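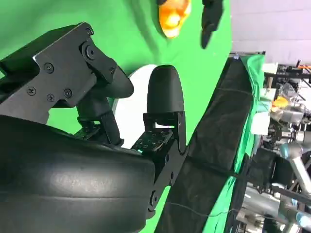 Our February outing was to the robotics workshop at Esamier, and I am still thinking about it while I do the dishes. Those of you who signed up early will remember we had hoped to go last fall, and then the parking lot was torn up, and then half of us had that cough, so it was a real pleasure to finally get through the door. Nithin Kandasamy met us in the lobby with name stickers and a very large pot of coffee, and he took us straight back to the work area, where the table is covered in bright green and a plain white plate was set out for the morning's job. I had pictured something like a car factory. It felt much more like a school science room, with arms and brackets and wires wherever there was space for them, and a lot of people talking quietly.

Nithin gave us a short introduction first. The group he works with is called Leltari, and what they care about is hands - how to get a machine to pick up food and other soft things without squashing them. He told us they have logged 3,000 practice runs so far, and that 727 of those were with fruit. Somebody behind me asked who eats it all afterward, and Nithin said he had packed a tangerine in his lunch every day since the holidays and was ready for the project to move on to bread rolls.

Then came the part we had all driven over for. We were asked to stay behind a strip of tape on the floor, which was no hardship, and the room got very quiet. I will admit I leaned forward so far that my reading glasses slid off my nose! A piece of fruit that small looks terribly delicate between those thick black fingers, and I think every one of us was holding our breath on its behalf.
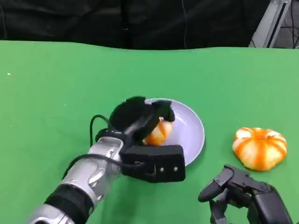

Peeled fruit held over the plate at the Esamier demonstration.

We had plenty of time for questions, and you asked good ones. Does it know how hard it is squeezing? (It has a fair idea, Nithin said, and they are working on a better one.) Could it peel the fruit itself? He laughed and said to ask him again in a few years. My own question was about cleaning, as you might expect from me, and I got a long and very patient answer about wipes and covers that I will happily repeat to anyone who catches me at the next meeting.

Afterward we walked over to Granari for soup and sandwiches, where they kindly pushed 3 tables together for us at no notice at all. The talk went on well past the time I had promised to have everyone home. Thank you to those who drove, and especially to the Gowda family, who made a second trip back for the umbrellas.

If you missed this one, Nithin says we are welcome to come again later in the spring, in the morning as before. Please put your name on the sheet by the coat rack, and mention if you need a ride or would like a chair during the demonstration, as there is a fair amount of standing. The workshop is in room 610, past the elevators and to the left, and the side entrance is much easier than the front if stairs are a bother to you.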